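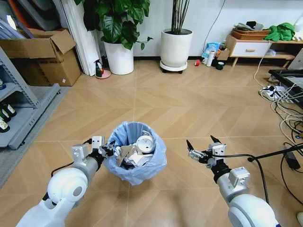

Does the Purklow feeder keep out rain?
The lid covers the full tray, so feed stays dry in normal rain. In strong wind, put it against a wall.

The Purklow is a hanging feeder for small flocks of hens. It holds 3 kg of pellets or grain.

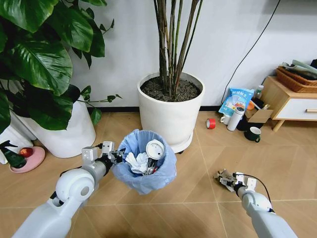 Small bin with light blue liner

Price: 49 euros, with chain and two hooks. Spare lids are sold by Visser in Brestine.

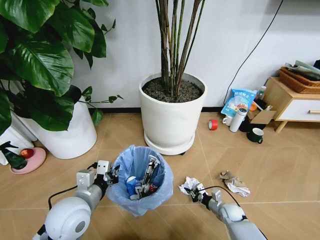
Hanging and filling

Hang the feeder so the tray is level with the backs of your hens. Fill it in the evening

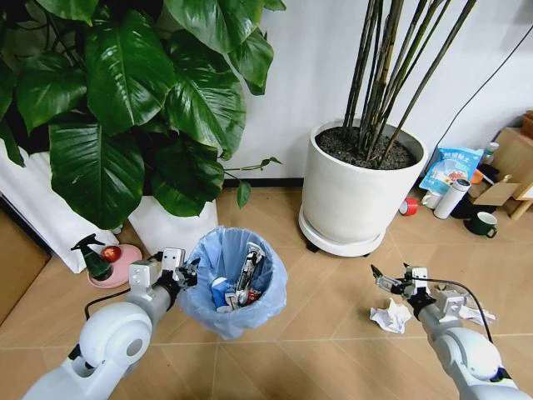
and close the lid until it clicks. For bantams, hang it lower. Questions about sizes go to Gijs Coppens at our Cidinham shop.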